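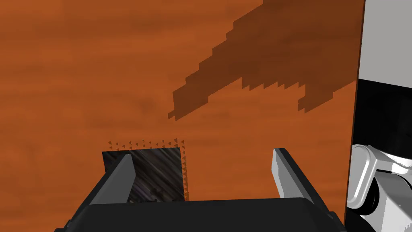 Wood grain, orange-brown. Wipe along it, never across.

Quick one for table tops. Damp cloth, drop of dish soap, dry right away. White rings: dab of mayo, leave overnite, buff off in the morning.

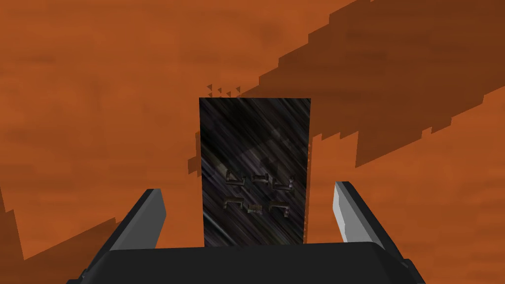 SURFACES & STAINS

Ink? Rubbing alcohol on a cotton swab, test a hidden spot first. Candle wax, chill with ice then lift with an old card.
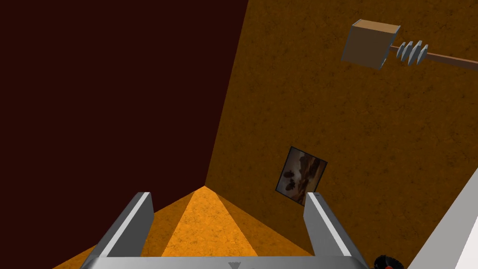
Nesdale, February

Dark paint shows every scuff. Dry sponge, light hand, dont scrub. Touch-up jar is Korneo 417, stir it well.
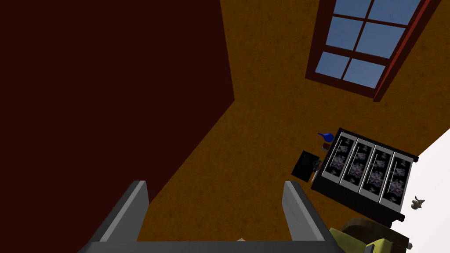

Dark wall, mottled orange-brown next to it.

Dust high spots first, floor last. More in tip 251.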